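02/10/2024

Bulk milk / co-op pricing notes, continued from the January pages

Started with the Geltville intake sheets. Morning tank read 1,881 liters on the dipstick and the meter disagreed again. Went with the dipstick for now, same as last time. Meter needs recalibrating before the payment run or the farmers on that route get shorted and we hear all about it. Put it on the whiteboard.

Fat test – two samples per can, Gerber. Prekov cans came out fine. Geltville second sample read low, reran it, still low. Acid bottle is the old one, the label has gone brown. Open the new one and repeat before writing anything on the pay slips. Do NOT average the low one in.

Water bath drifting. Set to 65 C, thermometer says 63 and change. Bumped the dial, waited, ok. Somebody please order a second thermometer, this one has been in the sink too many times.

Pricing model. Old sheet pays flat by volume plus a small step for fat. New version pays on fat and protein solids, with a floor so the small herds don't drop off in the dry months. Ran both on the January deliveries. Small herds do better on the new one, bigger Prekov herds come out nearly the same, the Travik route loses a bit – their milk is thin. Breed or feed, can't tell from the slips. Ask at the collection point what they are feeding, silage or bought-in.

Problem: the floor price eats the reserve if powder prices fall again. Tried it with the floor dropped by two cents a liter, reserve holds. Members won't like two cents. Maybe a seasonal floor, higher in winter only. Not modeled yet, formula in column M is broken anyway (circular referance, my fault).

Phí cultures arrived for the yogurt trial. Straight into the freezer, log the lot number tommorow. Starter from last batch still smells right but sets slow. Plan is two small batches side by side, same milk, same pasteurizer hold, old starter vs new. pH every half hour till 4.6, then chill.

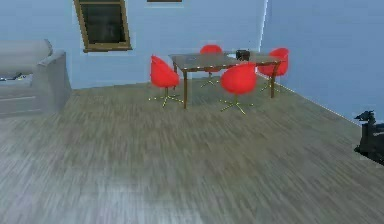 Fig. 1. Simulated room, plank floor, pale blue walls.

Cleaning: CIP rinse left a film on the sight glass. Hot caustic again, then acid, then swab. Swabs go in the left incubator, the right one is still full of Travik plates, don't move them.

Left to do
– meter recal
– rerun Geltville fat w/ new acid
– fix column M
– winter floor version
– print blank pay slips, we're nearly out

Recent entries
Can washing times, Prekov route
Somatic counts and the bonus question
Powder price table, updated
Cooler compressor noise
Yogurt trial: slow set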